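Henitz Household Arrangement Set – Data Card

Summary
The Henitz set covers everyday arrangement of small household goods on tables and shelves. The current release holds 1,449 records and is maintained at Hirstead by Kirsty Birkett and Angharad Cadwaladr.

Contents
Items are grouped by setting. The headwear group concerns hats and caps placed on low open shelves – alone, in pairs or beside other furnishings. 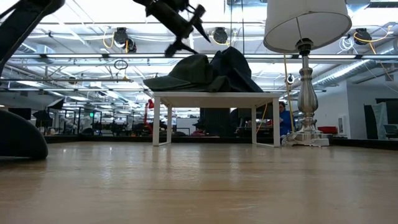
Sample, headwear group: two baseball caps on a small white shelf, with a table lamp to the right.

Labels
Each record lists the items, their main colors and the surface on which they rest. Items in contact are labeled separately.

Version
Release 2, Jan 15, 2026. Corrections received by the end of February will be included in the next release.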